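Visit report: Hosside surfacing plant, Vondadthorpe
July 15, 2023

The Hosside plant at Vondadthorpe makes decorative laminate and bonds it to board for desks, counters and tabletops. I went with Aatos Ojala, who buys panels for our school furniture line. Our host was Ashton McKinnon, the production manager. The visit took in paper storage, impregnation, the press hall, edge finishing and the inspection room, in that order.

Paper storage comes first and is kept at a steady humidity. Printed decor paper arrives on rolls from Skurkedau, an outside printer, and rests for 2 days before use. McKinnon said paper run straight off the truck tends to stretch unevenly in the resin bath, and the print then drifts against the texture plate. Rolls are stored on end, labeled by print cylinder and batch. Batches are not mixed within an order, even when the color readings agree.

Most of the wood prints in current production are pale. Oak and ash patterns in cream and beige have taken over from the darker walnut that filled the catalog when we last bought here. The cathedral figure, where the grain loops back on itself in a rounded arch, is the hardest part of the print to place. A panel cut through the wrong point leaves half an arch at the edge, and customers notice it. 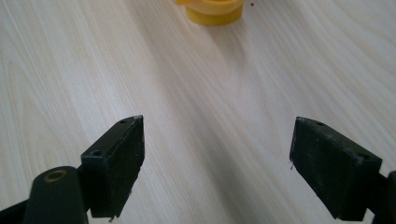
Pale wood-grain tabletop with the arch of the figure toward the middle.

Impregnation was running on one of the lines. The decor paper passes through a melamine bath, between metering rollers, and then through a long drying oven divided into 4 zones. The zones are set separately. If the first is too hot, the surface skins over and traps volatiles, which show up later in the press as haze. The operator takes a sample at each roll change and weighs it before and after drying in a small lab oven. The results go on a paper chart clipped to the line and are copied into the plant system at the end of the shift. Ojala asked why they are not entered directly. The answer was that the chart gets looked at.

The press hall is the loudest part of the building and ear protection is required. The main press is a Shezi multi-opening unit with 14 openings, bought used and rebuilt on site. Each opening takes a stack of kraft core sheets, decor paper and overlay between steel plates. Heating, holding and cooling all take place under pressure. Cooling takes the longest, and it is also where the plant has lost the most time to warped sheets. A change to the cooling water circuit in May brought the rejects down, though McKinnon would not give a figure.

We asked about gloss. The pale prints are sold in a smooth satin and in a more matte version, and the difference comes from the plate, with no change to the resin. Plates are cleaned and rechromed by an outside firm. A worn plate gives a patchy sheen that is easy to miss under diffuse light.

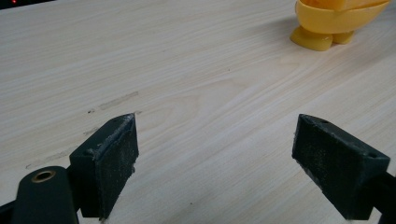 For that reason the inspection room has two sets of lamps, one overhead and one low along the side wall. Panels are viewed under both. The inspectors check sheen, print position, pits and trapped dust, then measure thickness at the corners. We looked at 13 panels from an order due to ship. One was set aside for a faint press mark near a corner, and the rest passed.

Edge finishing was stopped for a glue change, so we saw the machine only with its covers open. Ojala will ask for edge samples separately.

Points to follow up: written tolerance for figure position on cut tops; cleaning advice for the matte finish; lead time for a single-batch order. McKinnon has the list. Parking is behind the loading dock, and visitors sign in at the side door.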